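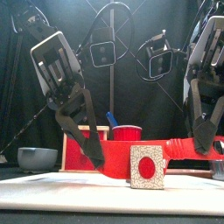

Reading Personal Narrative, Unit 4
The Published Diary: Text, Editor, Reader

Handout for Thursday, March 7, 2019
Instructor: Muammer Bayram

1. Terms

Diary: dated entries written close to the events they record. The writer does not know how the story ends.
Memoir: a single account written later. The writer selects events with the ending in view.
Reconstructed diary: dated entries rewritten or filled in afterward. Treat as a mixed form and say so in your paper.

2. What the editor does

A printed diary has passed through at least one other hand. Look for the following before you start on chapter one.

Cuts. Are they marked in the text, listed in the back, or not marked at all?
Dates. Entries with no date are often placed by guesswork. A good edition gives the grounds.
Names. Initials and changed names should be explained in the front matter.
Spelling. Corrected spelling can make a young or hurried writer sound older.
Translation. Check who translated and from which version of the text.

3. Case: the Clundmont notebooks

The notebooks were kept by a schoolteacher in Clundmont and left to her niece. The manuscript has 1,392 entries. The first printed edition (Kundville) used 550 of them and marked no cuts. The second edition (Polto) restored the rest and added notes by Huỳnh.

Reviews of the Kundville edition call the writer calm and rather cold. Most of the entries about her brother's illness are missing from it. Readers of the Polto edition describe a different person. The tone of a diary is partly a result of selection, and a claim about the writer's character has to name the edition it rests on.

Huỳnh also argues that the last notebook was recopied. The ink and the hand are even across 9 weeks of entries, where earlier notebooks vary from day to day. Compare Huỳnh's note on this with the preface before class.

4. Reader reviews as evidence

Short reader reviews are useful for reception. They are weak evidence about the text. Common problems:

The edition is not named.
Length is treated as a measure of quality.
The reviewer judges the people in the diary and says little about the writing.
Two diaries are ranked against each other with no stated basis.

5. Assignment

Write 1,000 words on one entry that appears in both Clundmont editions. Quote both versions in full; the quotations do not count toward the length. Describe each change, then state what a reader of the shorter version would miss. Do not summarize the life of the writer.

Cite by entry date and edition, e.g. (Polto, April 2). Page numbers are optional.

Papers without an edition named in the first paragraph will be returned unread.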